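Quiénes somos

¡Hola! Soy Majdi Chamoun y, junto con Fares Awad, llevo Casley, una pequeña escuela de cocina de barrio. Empezamos en marzo, con un local prestado, dos fogones y una lista de correo en la que estaban, básicamente, nuestras primas.

Yo venía de la hostelería y Fares daba clases de química en un instituto (se le nota cuando explica por qué se corta una mayonesa, y no hay quien lo pare). Nos conocimos en un curso de panadería bastante malo, todo hay que decirlo, y a la salida ya estábamos discutiendo cómo lo habríamos dado nosotros.

Los grupos son de 12 personas como máximo. Cocinamos, nos equivocamos, preguntamos y al final nos sentamos a comer lo que haya salido. Tenemos el curso Bruneo, de cocina de diario, y el Gristis, de masas y fermentos, que es mi debilidad y el que más harina me deja en los zapatos.
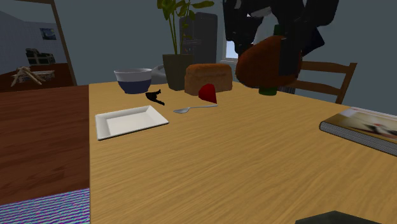 Mesa de roble claro y botella verde oscuro.

Para nosotros la sobremesa también es clase. Ahí salen las recetas de las abuelas, los trucos para que el arroz no se pegue y alguna que otra discusión sobre la cebolla en la tortilla. Yo soy de con cebolla, Fares también, ¡menos mal!

Por Casley han pasado ya 200 alumnos, y muchos repiten. Hay quien viene a aprender a freír un huevo y quien quiere montar su propio obrador, y los mezclamos a todos en el mismo grupo.

Si te apetece conocernos, estamos en la calle Pritchard, 121. Llama al timbre con ganas, que con la campana encendida no oímos nada.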